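The Yellow Fingers

By the time Harpreet McKinnon got to the kitchen, Poirier had already lost two cups and was delighted about it.

"Look at this!" he said, and rolled one across the counter at her. It had a dent in its side the shape of a thumb. "That was the Clorico. It closed, it felt nothing, so it closed some more. It went right on closing!"

The Clorico was the old gripper, two flat metal jaws that had come with the arm. It was lying in a shoebox now with its screws taped to the lid. Harpreet had spent all of April printing its replacement in the back bedroom at Ildale, thirty-six pairs of fingers in every stiffness the spool would allow, and most of them had gone into the trash. Pair 36 was on the wrist. She loved pair 36. She had carried it over on the bus inside a wool hat.

"Clear plastic first," she said. "If it can't do clear plastic I want to know before lunch."
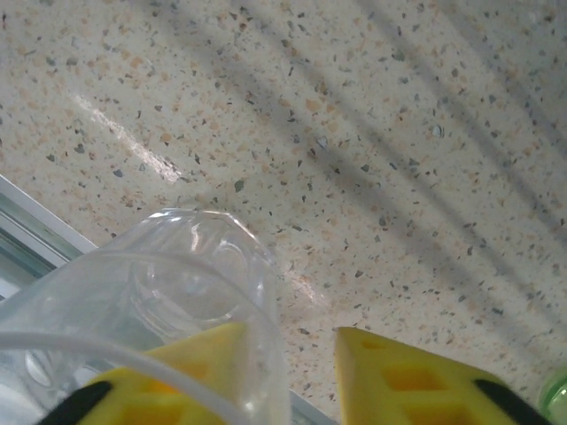 She pulled a stool up to the laptop and put her chin on her fists. The wrist camera was new too, and it was so much better than the one on the ceiling that she kept laughing. From the ceiling a clear cup was a rumor. From the wrist it had an edge, and a shine, and a bottom with corners to it.

"Sun's a problem," Poirier said.

"Sun's wonderful. Leave the sun."

"The counter's all stripes."

"People have sun in their kitchens! Gokudham will have sun." Gokudham was the guest house that wanted the arm, if the arm could ever be trusted with the washing up, and its cook had made it very plain on the phone that she was not going to hang curtains for a machine.

So they left the sun. Harpreet took the controller in both hands, the little one with the sticky left trigger, and eased the arm down a hair at a time. The yellow lattice was meant to give when it touched something, each finger folding a little around whatever it met - that was the whole idea, and she had drawn it first on the back of a water bill.

"Slower," said Poirier.

"This is slower."

"You're holding your breath."

She was. She let it out and wrote in the log, June 8, 2018, pair 36, clear cup, and then left a space, superstitiously, for the result.

"Glass next?" he asked, after a while.

"Glass next. A dirty one. They won't be clean when it gets them, will they?"
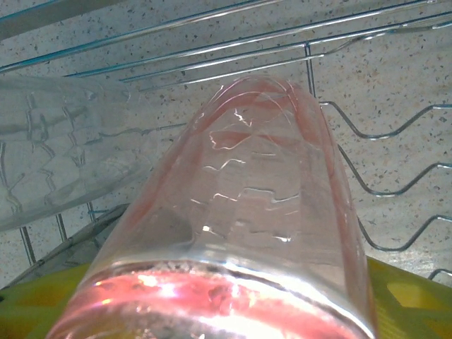
"My grandmother's got one just that size," Poirier said. "If it drops hers I'll have to move away."

"It won't drop hers."

"You don't know that."

"No," said Harpreet happily, and felt for the trigger. "Read me the force number. Keep reading it till I say."

"One seventeen," he read. "One seventeen. One seventeen."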